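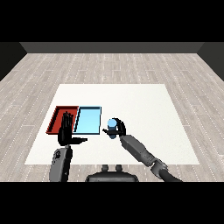
## 4. Sorting task (sim), set-up and first run

For new members. Do section 3 first (install, login, hand check). If the hands don't open and close in section 3 they won't here either, go back.

Whole section takes one club session if the lab machines behave. Bring headphones if you're on the back row, the fans are loud.

### 4.1 What you're setting up

One robot, two arms, two hands. A mat on the floor, two trays on the mat, red and blue side by side. A cylinder goes in the tray of its own color. Light blue cylinder = blue tray. You drive, the sim records, we keep the good runs for the Stundon entry.

Same scene file the Tanasarn judges use. Don't edit it. If you want to mess about, copy it to your own folder and rename it.

### 4.2 Before you start

- Club laptop or one of the lab machines. Own laptop OK if it passed the graphics check in section 3.
- Ferelix (our launcher) open and logged in under your team name, not your own name
- Both gloves charged. Left one drains faster, charge it first
- Chair pushed back. You need elbow room
- Practice folder made on the shared drive

**Note:** gloves are left and right, tag is inside the cuff. Swapping them does not mirror the robot, it just makes a mess of the thumbs.

### 4.3 Loading the scene

1. Open Ferelix. Wait for the green light next to "server". Can be slow when everybody logs in at once.
2. Scenes > Sorting > Two trays.
3. Port: 1121. It should fill in by itself. If it's blank type it.
4. Hit Load. Black window first, then the room comes up. Leave it alone til the floor planks show.
5. Check the trays. Red on the left, blue on the right, touching. If they're apart or flipped you've loaded last season's file. Close, go back to step 2.
6. Set view to "Head". Competition view, no other view counts. You lose sight of the elbows a bit, get used to it.
7. Set seed to 7 for practice. Everyone on the same seed so we can compare runs.

**Caution:** don't resize the window once the scene is loaded. The recorder locks onto the old size and the run saves as garbage. Black bands top and bottom are normal, leave them.

### 4.4 Zeroing the gloves

1. Gloves on, strap snug. Not tight.
2. Sit straight, forearms level, palms facing each other.
3. Press Z. Hold still until the beep.
4. Open both hands wide. Robot fingers should follow.
5. Make a loose fist, right hand only. Left hand on screen shouldn't move. If it does, the gloves are paired wrong, see 3.6.
6. Touch thumb to each finger, slow. Lag is OK. Jumping is not.

Redo the zero any time you take a glove off. Any time. Even to scratch your nose.

### 4.5 First pick

Start with one cylinder and the right hand. Leave two-hand passes for section 5.

1. Bring the right hand in low from the side, fingers open.
2. Get the thumb to the cylinder first. Slow down here.
3. Curl the fingers round. Stop when the grip bar reads 84. Past that the cylinder starts to squirm out, physics gets weird.
4. Hold one breath. Look at the top face. If it's tipping, open up and start over.
5. Lift straight up, clear of the tray rim. Then go left.
6. Over the blue tray, lower, open the fingers, back off.
7. Press S to mark the end of the run.

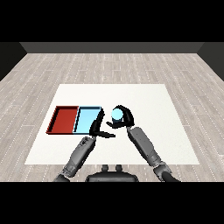 *Fig. 4-2. Right hand closed on the cylinder, right of the blue tray. Left hand open at the tray's front corner.*

**Note on the left hand:** most people forget they have one. It drifts over the trays while you stare at the right. Before you lower, check where it is. If it's over the front corner of the blue tray, pull it back toward you first or you will clip it on the way in. Touching a tray with the idle hand is a penalty under the Tanasarn rules, even if the drop is good.

**Note on the rim:** walls are low but they do count as solid. Dragging the cylinder over the edge usually knocks it out of the grip. Lift higher than you think.

### 4.6 Saving and scoring

1. After S, Ferelix asks Keep or Drop. Keep anything that finished, even ugly ones. Drop only crashes and false starts.
2. Name the run: team, seed, run number. No spaces, no emojis, please.
3. Wait for the upload bar to hit 100 before you close the window. Closing at 99 has cost us runs.
4. Write the result on the sheet by the door. Clean, touched, or dropped.

Scoring for practice:

| Result | Points |
|---|---|
| In the right tray, no touches | 3 |
| In the right tray, touched a tray with other hand | 2 |
| On the mat | 1 |
| On the floor, or wrong tray | 0 |

Re-grips are free for now. Not free at Stundon, so don't get comfy.

### 4.7 When it goes wrong

- **Hand frozen, fingers spread.** Glove dropped off. Turn it off and on, re-zero.
- **Hand upside down.** You zeroed with palms down. Re-zero.
- **Cylinder slides away when you touch it.** Coming in too fast. Reset with R and try at half speed.
- **Fingers go through the cylinder.** Physics rate too low, somebody changed it. Settings > Physics > Default.
- **Arms shake when held still.** Rest your elbows on the pads. If it still shakes, Smoothing up one notch. One. More than that and teh lag gets you.
- **Black window, nothing loads.** Wrong port or server's down. Check step 3 in 4.3, then ask in the Plulton channel.
- **Trays fine, no cylinder.** Press R. Still none, reload the scene.

**Caution:** don't force-quit with gloves on and live. Next login picks up the old hand position and the arms snap to it. Not dangerous in sim, but it's a bad habit to carry over to the real arms in spring.

### 4.8 Before you leave

Gloves off, wiped, on the charger. Log out of Ferelix, don't just close it, the seat stays taken. Sheet filled in. Last team out kills the server from the lab desk, password's on the card in the drawer.

You can move on to section 5 when you have three clean runs in a row on seed 7. Get a mentor to initial the sheet. New seeds go up in January so get the runs in before then, the old scores dont carry over.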